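Hikside Strata: Common Questions

Can I paint my front door?
Yes, in any colour on the approved list. The list has 16 colours, most of them grey.

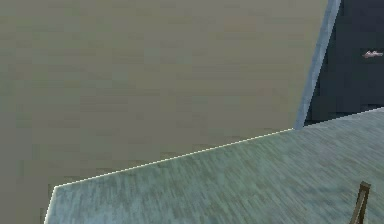 You'll need the form first, and Nazma Barua signs it.

When are levies due?
January - the same as last year, despite rumours.

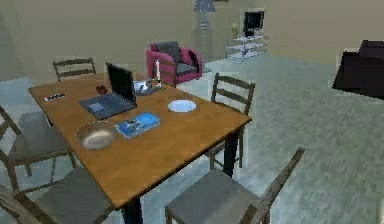 Late payers get a letter, then a sterner letter.

May I keep a dog?
One, if it's quieter than the bloke in unit four.

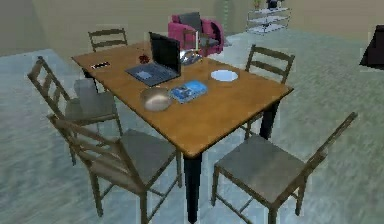 Cats don't need approval and wouldn't seek it.

Who do I ring about the bins?
The council. We've tried.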